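December, the shop, late evening

Got in after supper and the heat was already on, bless Noemi, so I could take my coat off and get right to it. We have been at this build long enough now that I walk in and my hands know where things are, or they would if Charito didn't tidy. I spent a good while just re-routing the cable on Sebastian's wrist (Sebastian is the big arm, Dudico is the other one, and no, I did not pick the names). The old run kept tugging at the last joint whenever it turned over, and I'd been grumbling about it for 2 weeks.

After that we put fresh brown paper on the long table and laid out the kitchen things again — the bottle rack, the cups in their wire rack, the mug stand, the cutting board with its slice of lemon. I do love this part. It feels like setting up a dollhouse, only with a great deal more wiring.
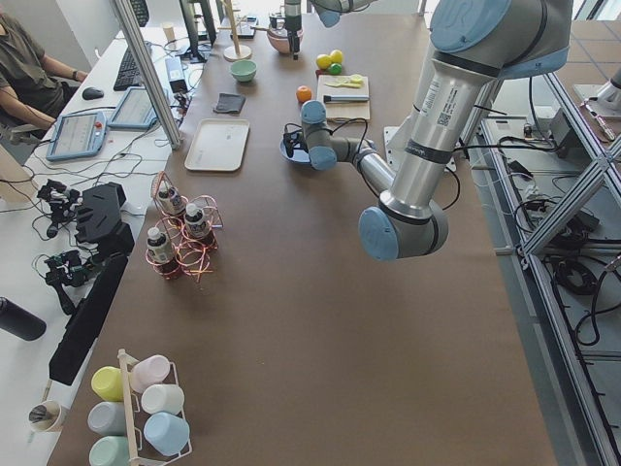
Things to do next time

Slow the approach over the blue plate, it still makes me nervous. Ask Noemi whether the pink bowl can stay on Dudico's side for good, which would save us moving everything again. Order more cable ties, and look up the Dultiren bracket while I'm at it. And I owe Charito 5 dollars for the lemons, which I must not forget, as she surely won't.

Home by 7 tomorrow, I promised.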